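The Two-Hour Bench Sort

Small parts are lost on the bench far more often than on the floor. Hidayah Latuheru, who services bicycles and light pumps in the Venside workshops, kept a log of every search that took longer than a minute. Over one winter it ran to 267 entries. Most of the missing items were fasteners under 19 mm long, and most were found within reach of where she had been standing.

Her method has two stages. In the first, everything comes off the shelf and out of the pockets and goes onto a flat surface in a single layer. Nothing is grouped yet. Stacking at this stage hides the small items under the large ones, and the sort then has to be repeated.

In the second stage the items are divided by how they are stored, and only afterward by what they do. Long hand tools go on a rail or in a shallow drawer. Heavy round parts lie flat. Anything that would pass through a finger ring goes into a lidded box before the next item is touched.

Wilfredo Dagdag runs a repair counter in Tremblay and sorts in the opposite order, by job. A tray holds the tools and parts for one repair and stays together until the customer collects. He concedes that this requires more duplicates. He owns four sets of the same screwdrivers and considers the cost acceptable.

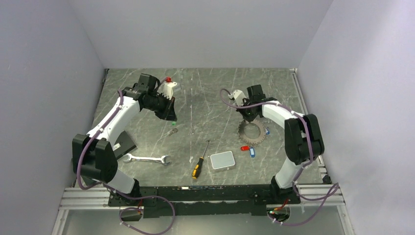 Mixed layouts are the real test of either system. Tools are easy to place, as their size and shape decide the matter. An open-ended wrench and a screwdriver with a yellow-and-black handle can both be put away at a glance. The small metallic bolt takes longer, and so does the blue bottle cap beside the toothed sprocket. Latuheru would box the bolt first. Dagdag would ask which repair it belonged to.

Key tags are a separate problem. Both use color, but Latuheru assigns it by cabinet and Dagdag by customer. Either works if the code is written down — a card taped inside the drawer is enough.

Drawer depth matters more than drawer count. At 400 mm wide and 300 mm front to back, a shallow drawer takes one layer of hand tools with room for a divider. Deeper drawers fill in layers, and the bottom layer goes unused. Latuheru plans to replace her last two deep ones in April.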